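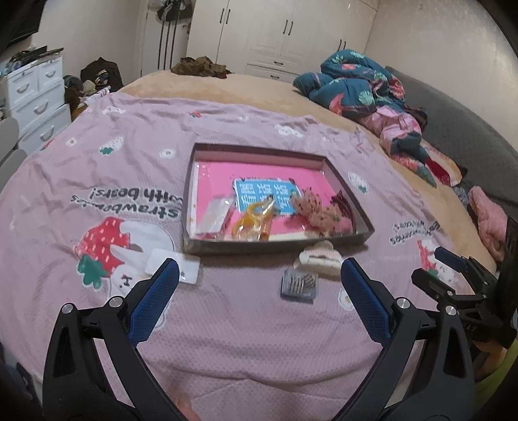 Small things, sorted

A tidying drive aimed at the smallest items in the home has drawn more people than its organizers planned for. The Haltari community center opened its April "small things" month to 200 households and has now signed up 146, with more names coming in each evening, according to coordinator Janelle Talavera.

The idea is simple. Each household picks one catch-all spot, such as a nightstand drawer, a bathroom shelf or the bottom of a bag, and empties it onto a flat surface. A bed works well. Everything that belongs together then goes into one shallow tray, and the rest is given away, thrown out or moved to another room.

Talavera said most people start with hair clips, cards, pins and little keepsakes, the kind of things that never get a place of their own.

"People will spend a whole weekend on a garage and still not be able to find a hair clip on a work morning," she said. "We wanted something you could finish before dinner."

The center is lending out trays and clear sleeves, and holds a drop-in hour at 6 p.m. for anyone who would like company while they sort. Maribel Rivadeneyra, who leads the hour, asks people to bring only as much as will fit in a shoebox. Larger loads tend to go home half done, she said.

Pins and needles get special attention. Rivadeneyra recommends a small clear box with a lid that shuts firmly, kept apart from anything a child might reach for. Loose needles should be picked up before anything else is moved, and bedding should be checked by hand afterward if it was used as the work surface.

Paper is slower going. Fikri Hutapea, a resident of Vonusmont Street, said he cleared two drawers in one evening and then spent the next three on cards and notes.

"The clips took me ten minutes," Hutapea said. "The cards I had to read." He kept most of them – his sister wrote the majority – and put the ones he looks at often in sleeves.

Clips and hair accessories in good condition can be left in the box by the front desk until the end of the month. They will be cleaned and passed on to the Pangaribuan thrift shop, two doors down. The shop does not take open cosmetics, single earrings or stuffed toys.

Sign-up is free and can be done at the desk or by phone. Trays are due back on the last day of April.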